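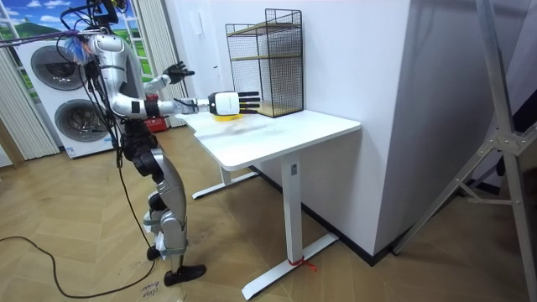 The yellow basket and I have been through a lot together. I bought it years ago from a household shop in Lulport, meaning to keep pegs in it, and it has been a peg basket for all of one afternoon. After that it held seed packets, then odd socks, then a great many batteries of uncertain health, and for most of last winter it lived on top of a cupboard doing nothing at all.

I got it down again after a visit to Gladys Palomino, who has a habit of keeping her fruit out where people can see it. My own fruit has always gone in a deep bowl, and you'll know how that ends if you have one too — lovely on top, and something brown and sorry at the bottom that you only find by smell. Gladys uses a shallow tray, and she told me (quite firmly, over her second cup of tea) that fruit wants air round it and a person walking past.
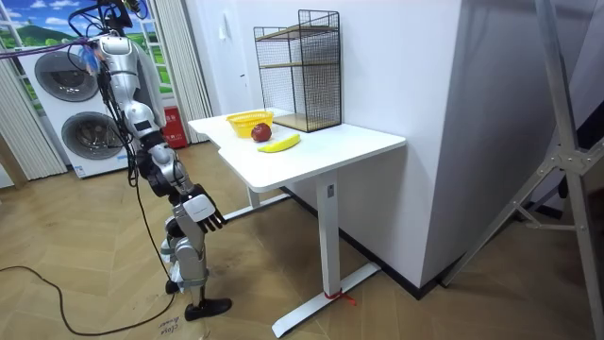 So the batteries went into a jar and the basket went under the tap. If you have ever tried to clean one of these, with all those little openings, you'll have my sympathy. A cloth is hopeless. I ended up with an old toothbrush and a bowl of soapy water, and I did it with the radio on and rather enjoyed myself.

Then there was the question of where it should live. I tried the windowsill first, but the bananas at home went spotty in no time in the sun. Zofia Makowska swears by keeping bananas well away from apples, because the apples hurry them along, and I do believe her, but I like the look of the two together and we get through them quickly enough. Red and yellow always cheer me up, even in October when everything outside has gone the colour of tea. 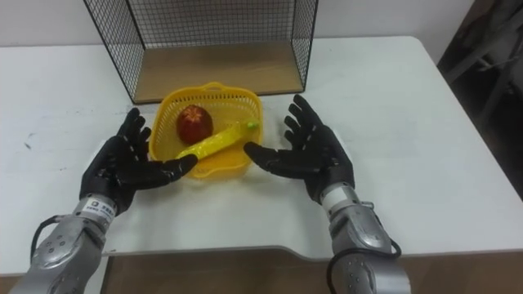 I've stopped buying so much at once as well, and that has probably done more good than any basket. A few pieces of fruit at a time, topped up when I'm passing the greengrocer. Weronika still brings me a whole carrier bag of apples whenever her tree gets carried away, and those go straight into a box in the cool and come out as needed, apart from the bruised ones, which get stewed the same evening with a bit of cinnamon.

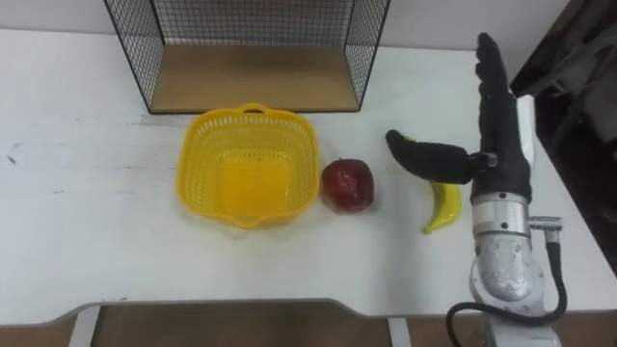

Yellow basket, red apple and a banana, all out on the white table.

I did wonder about lining the basket with a tea towel, to save the apples from knocking about, but it hides all the holes and then you're back to the bowl again. I may try a bit of netting. If anyone has a better idea, do leave it in the comments, and I'll let you know how I get on with the pears.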